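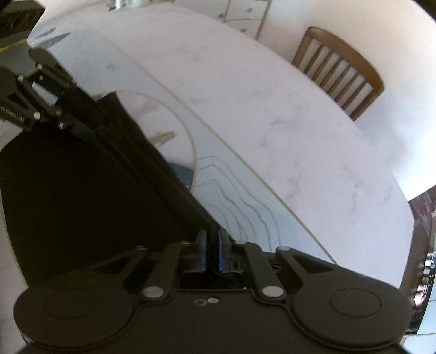
Figure 1. Black fabric on the marble table, with a clear sheet over part of the top.

Household Textiles, Unit 5: Folding a T-Shirt on a Table
Instructor: Spyros Atanasov
Carkside Adult Learning, November session

Bring this handout to the practical. You will also need one plain T-shirt and one with a print on the front. Both should be clean and fully dry.

1. The table

Any flat table will do if it is wider than the shirt. A round top takes a little more care than a square one, as there is no straight edge to line the hem up with. Use the neckline as your guide and keep the center line of the shirt pointing straight across the table. At Carkside the round tables are 135 cm across, enough for an adult large with the sleeves out.

A smooth top such as marble lets the fabric slide. This helps when you are pulling out creases and gets in the way when you are making a fold. Put one hand flat on the part that should stay put and move the rest with the other.

If a clear cover is used, press out the ripples first. A ripple under the shirt will show up as a ridge in the fold.

2. Opening out the shirt

Lift the shirt by the shoulders and lower it hem first. Let the body settle before you let go. Long slanting creases mean that one shoulder is higher than the other. Pick it up and lay it down again. Smoothing over a crooked shirt only moves the creases to the side seam.

Dark fabric is harder to read than light fabric. On a black shirt, find the seams with your fingertips.

3. Folding the body

Set the neckline at the far side of the table. Hold the shoulder down near the neck while the body is being folded, or the collar will drift toward you. Check the edge of each flap before going on. If it runs at a slant, open it and fold again.

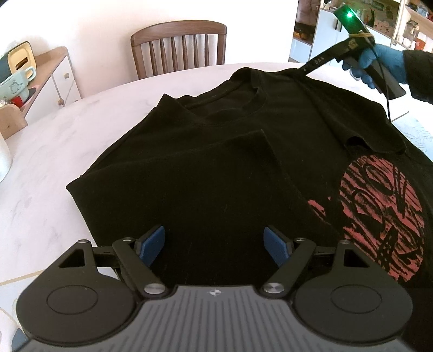

Figure 2. Partly folded black T-shirt, neckline at the far side, red-and-black print on the right.

Note the slant of the flap in Figure 2. The sleeve on the print side is lying flat with its hem showing, as it should be before it is turned in.

Large prints: try not to put a sharp fold through the middle of the print. Move the fold line over by a finger or 2 if you have to.

Finished width for the Grotunico shelf boxes is 23 cm. Measure the first shirt and use it as the pattern for the others.

4. Clearing up

Stack the finished shirts with the folded edge facing out. Wipe the tabletop, push the chairs in, and check the floor for anything dropped. Leave tablecloths on the side tables.

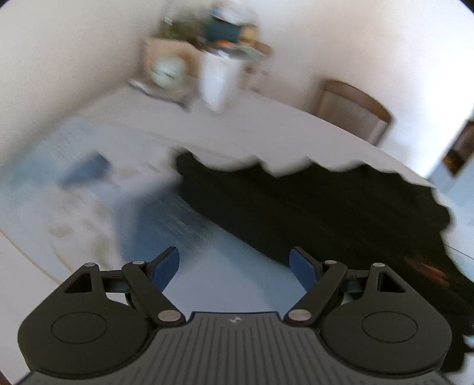
5. For next time

Fold both of your shirts at home, once on a table and once on a bed. Write down which one came out straighter and where the fabric slipped. Read the Chraibi pages on sleeves and collars. We will move on to long sleeves.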